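Zenilbridge Student Manipulation Project

The Zenilbridge Student Manipulation Project is an extracurricular robotics project at Zenilbridge Technical College, in which students record everyday handling tasks with hand-held grippers and use the recordings to train robot arms. It is open to students from all departments and runs from September until the end of the summer term. The project enters a team each year in the Zindthorpe Household Robotics Challenge.

History

The project grew out of an evening class in basic robot programming. The class had one arm shared between all its members, and students spent most of the session waiting for a turn. A group of second-year students proposed recording tasks by hand instead, so that several people could work at once and the arm would be needed only for testing. The college gave the group a ground-floor room and a grant of £3,000, of which £2,000 went on gripper parts and cameras. The evening class still exists and is the usual way into the project.

Organisation

Members are divided into a hardware group, a recording group and a training group. Most students change groups at least once during the year. New members begin in the recording group, where they learn to work with a gripper in each hand before they are given a task of their own. Meetings are held twice a week during term, with extra sessions in the month before the competition.

Tasks

Each task is written up on a single sheet giving the objects used, the starting position and the point at which the recording should stop. The first tasks were simple ones such as stacking cups and closing drawers. Later sheets cover wiping, folding and putting away, which need both hands.
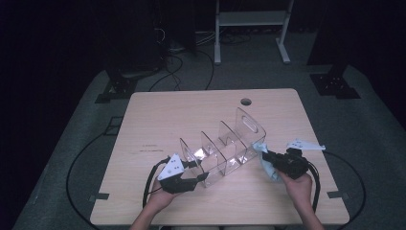
Wiping tasks are usually done with one gripper steadying the object and the other moving the cloth. The sheet states which hand does which job, and the roles are swapped halfway through a set. Students are asked to keep an even pace and to finish a stroke before changing grip. A recording is rejected if the cloth is dropped or the object leaves the work surface. Rejected recordings are kept in a separate folder, and the training group has sometimes used them to test its sorting software.

The task list is revised every September. In the most recent full year the recording group completed 194 accepted recordings of wiping tasks, the largest number for any one type.

Equipment

The grippers are built by the hardware group to a design known within the project as Wunus. The fingers are faced with soft pads, which wear and have to be replaced from time to time. Cameras on the grippers record the work at close range. 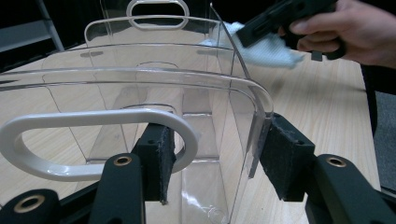
Wiping a clear plastic container, seen from one of the gripper cameras.

Recordings are copied to a college computer at the end of each session and checked with a program called Doãn, written by former members. It lines up the video from the two hands and marks any gap in the recording. The program was rewritten after its first year – the original could not handle files longer than 90 seconds.

Transparent objects

Clear plastic has been a subject of particular interest to the training group. Early models performed well on painted and cardboard objects but often misjudged the position of transparent ones, closing the fingers too soon or missing the edge altogether.
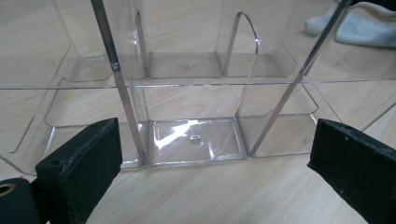 The group's work on the problem was set out in a report presented at the college's open evening on 22nd November. It argued that a model has to learn from highlights and edges, as the surface itself gives little to go on. A compartmented organizer is a fair test of this: the wood grain carries on through its walls and bases, a streak of glare lies across one compartment, and the curved divider shows mainly as a thin bright rim. The report recommended recording the same object under several kinds of lighting, and this has been added to the task sheets.

Competition

The Zindthorpe challenge consists of set tasks announced in advance and one task revealed on the day. Teams may use any method of training but must run their robot without help once the clock has started. Zenilbridge has reached the second round twice. Its best results have been in the cleaning category, and its weakest in folding, where the team has yet to complete a full run within the time allowed.

See also

Zindthorpe Household Robotics Challenge
Zenilbridge Technical College
Robot learning from demonstration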